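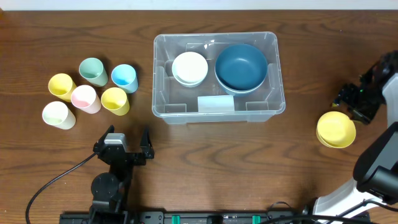

Cups, bowls, a bin and two arms.

My sister-in-law asked me over dinner when she could buy a robot that puts the dishes away. I get this question a lot, being the one in the family who reads about this stuff, and I gave my usual mumble about five more years. Then I felt bad about the mumble and decided to write down what I really think (9/9/18, so you can all come back and laugh at me later).

Start with the chore itself. You've got bowls that nest and cups that don't match. Some go in the bin, some stay out, and you want the big ones with the big ones. A kid can do it while arguing about bedtime. For a pair of robot arms it's a whole string of little problems, and each one has its own way of going wrong. Where is the rim? Is that one bowl or two? If I pinch here, does the thing underneath come along for the ride?

Nested bowls are the part I can't stop thinking about. From straight above, a stack of two looks an awful lot like one bowl with a thick edge. You and I just pick it up and feel that it's heavy. A gripper with two stiff fingers doesn't get much of that, so it has to lean on what it can see, and a camera down by the wrist sees a very different table from the one up top.

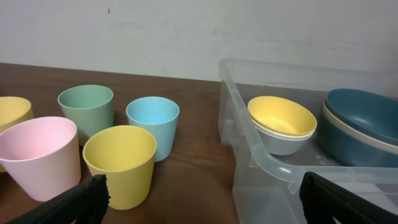

Dorley wrote back when I sent around a draft of this and said I was being way too gentle. Dishes on a clear table are the easy version, and I should wait until there's a sticky spoon in the bowl and a cat on the counter. Point taken! My own kitchen has never once looked that tidy. But I'd still argue you have to get the easy version working before anyone lets you near the spoon.

And clear plastic is not that easy, by the way. I've walked into a glass door as a grown adult, so I have sympathy for any machine trying to work out where the wall of a see-through bin starts. Come in too low and you bump it. Come in too high and you're dropping your bowl from a height, which is fine with plastic and a lot less fine with my grandmother's china.

The other thing is speed. People see a sped-up video and figure we're there. I always hunt for the little "8x" in the corner. If clearing the table takes until the next meal, I'll do it myself, thanks.

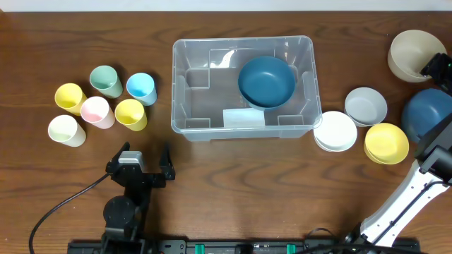 Filed under: Robots, Chores, Wishful Thinking

So, can I put a date on it? Nope. I think a shop that handles the same bowl all day long will get there well ahead of any kitchen, and I'd bet on two arms over one, even if two means double the cables. For the house, I'm sticking with my mumble. Ask me again in November, I've promised to have the sister-in-law over and she will definitely bring it up.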